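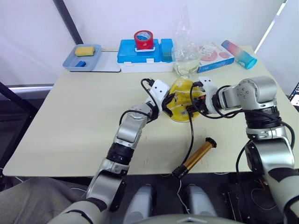 Fig. 1. Yellow disc and gold-colored cylinder, tabletop.

Where Household Things Go: Storage and Disposal in Ratby
Osaze Bako, final project report
Last updated 22 Sep 2025
4 min read

Background

Ratby has one recycling center, on Stomik Road, and a weekly curbside pickup that does not take small household goods. Anything with a plug, a battery or mixed materials has to be driven to the center. My question was how long people hold on to things they no longer use, and what finally makes them get rid of them.

I mailed a two-page survey to 600 addresses in January. The addresses came from the public parcel list, and I left out businesses and empty lots. 40 people also agreed to a short phone interview. The survey asked about closets, garages and kitchen drawers separately, which I would not do again. Many people skipped the drawers page.
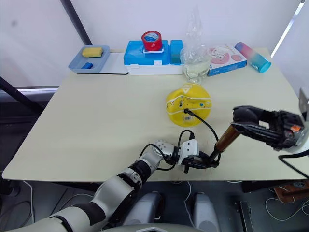
p. 14

Results

The returned surveys listed 972 unused items. Kitchen goods were the largest group, followed by cords and chargers, then hair and grooming appliances. Furniture was a small group, but it came up often in the interviews, mostly as something people wanted a grown child to take.

The most common reason for keeping an item was that it still worked. The second was not knowing where it could go. Several people on the phone did not know the center took small appliances. One man had driven a box of them to the Koutsoukos hardware store and been told to take it home again.

Moving was the main reason for getting rid of things. People who had lived at one address the longest listed the most items, and renters listed the fewest. I had expected age to matter more than it did.

Cost

The Stondico transfer station charges the town by weight. Small goods are a minor part of the bill, so I do not think cost alone is a good argument for a new pickup. A drop-off bin at the library would reach more people.

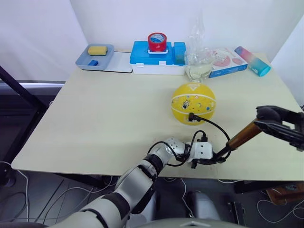
What counts as an unused item in this report?
Anything the person had not used in the past year and did not plan to use in the next one. Holiday decorations and spare parts were left out.

Limits

The survey was in English only. People who fill out a form about their closets may keep tidier closets than people who do not.

Related reports
Bus Stop Shelters in Ratby
Reading the Town Water Bill
Who Uses the Library After 5 p.m.?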